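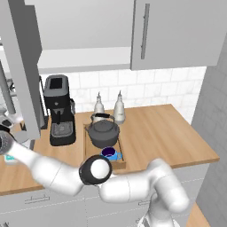

Ákos Katona wants to know why the planner has to be restarted after every change to the collision margins, when the old version picked them up on the fly. It did, and it also picked them up halfway through a motion. Restart the planner.

## 4. Setting up the grasp planner in Zestau

You should have finished section 3 and have a kitchen scene loaded in the simulator. If the arm is lying on the floor, you haven't finished section 3.

1. Open the **Planning** tab and choose *Semmont* as the planner. The other entry in the list is kept for old projects and grudges.
2. Set **Max samples** to 2000. Lower values are quicker to fail.
3. Set **Time limit** to 300 ms per query.
4. Tick **Self-collision**. It is off by default, for reasons lost with the person who chose the defaults.
5. Save, then restart the planner.

> **Note:** The time limit covers the search only. Smoothing takes as long as it likes, usually roughly 100 ms on top.

### 4.1 Checking a grasp

1. Pick a target object in the scene tree. Use something round first, such as the mug or the blue pot. Box-shaped things flatter the planner.
2. Press **Propose grasps**. You get up to 11 candidates, best score first.
3. Step through them with the arrow keys. Throw out any that put a finger through the object.
4. Press **Run to contact**. The fingers close and the simulation pauses.

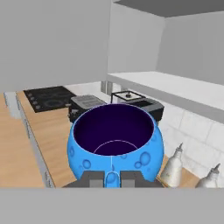

5. Open the contact panel and check that both fingers report a force. If only one does, widen the approach angle and go back to step 2.
6. Press **Resume** to lift.

> **Caution:** Do not press **Resume** twice. The second press is queued and will be obeyed later, at a moment of its own choosing.

### 4.2 If no grasps are proposed

- Look at the object's collision mesh. A closed lid on an open pot is a common fault in meshes brought in through Berorum.
- Check that the target isn't also listed as an obstacle. The planner will refuse to touch it and won't say why. A proper error message is planned for December.
- Load the Mészáros preset and try again. It is slow and ugly, and it nearly always finds something.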